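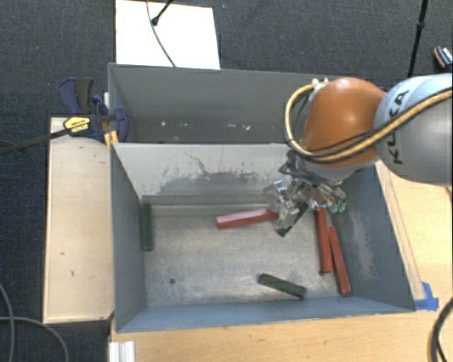

Bokgate play block project - progress report, 26 July 2024

Hi all,

Sorry this one runs a bit long, but a lot has moved since the February report and I'd rather you had it all in one place. Short version: the blocks are in good shape, the sorting is slower than I promised you, and I need a decision on the bins before we order anything else.

First the blocks. As you'll remember, the plan was two colors only, red and dark green, all cut long and narrow to the same pattern so that kids can stack them, bridge them or lay them out as roads. We've now finished 288 of them. The target for the whole grant is 400, so we're well past halfway and I feel pretty good about that! The green took three tries. The first paint from Arkum dried nearly black, the second was fine on the faces and awful on the ends, and the third is the one we've stuck with. It's still a dark green, darker than the chip I mailed you in the winter, but next to the red it's easy to tell apart even in our back room on a gray afternoon.

The red has been no trouble at all. I wish I had more to say about it.

Now the bins, which is where I've spent most of my time this summer (and more of the budget than I wanted). We started with cardboard trays and they fell apart in a month. Since then we've used open metal bins, set one behind the other on the bench, and I'm a convert. They're wide enough to spread a handful of blocks out flat and look at each one, and you can reach in from any side. The floors are worn already, but the blocks don't seem to mind. My one complaint is the corners. Blocks slide up against the walls and lie there close together, and that's where we miss the chipped ones.

So we changed how we check. We used to fill a bin and pick through it. Now only a few go in at a time, both colors mixed, lying however they land. It sounds backward and I argued against it myself, but mixing the colors makes people look properly instead of going glassy-eyed at a pile of all red. We've put 200 blocks through this way and pulled a lot more bad edges than before - mostly splinters of paint at the ends, nothing that can't be sanded and redone.

What's gone out: 97 blocks are with the Jara playroom and have been since early summer. Their feedback was short and kind. The kids like the long shape, they build fences with them, and could we please send more green. Madden was supposed to get the next batch by now and hasn't. That delay is on me. I didn't want to ship anything that hadn't been through the new check, and the checking got behind while I was fussing with paint.

Money is fine overall. Paint went over, cutting came in under, and shipping has barely been touched. The full sheet is coming separately once the last Arkum invoice shows up.

Things I need from you:

A yes or no on two more metal bins, same size as the ones we have. I'd like to keep finished blocks out of the checking bins altogether.

Your thoughts on the color split. We've been making the same number of each, but if Madden says the same as Jara I'd lean toward more green for the last stretch.

An OK to move the Madden delivery to the end of next month.

I'll have the rest of the blocks cut before the next report. Painting depends on the weather, as the back room gets sticky in August and the second coat takes forever - last summer I ended up with my thumbprint on a whole row of them. If you want to come by and see where things stand, mornings are best, and wear something you don't care about.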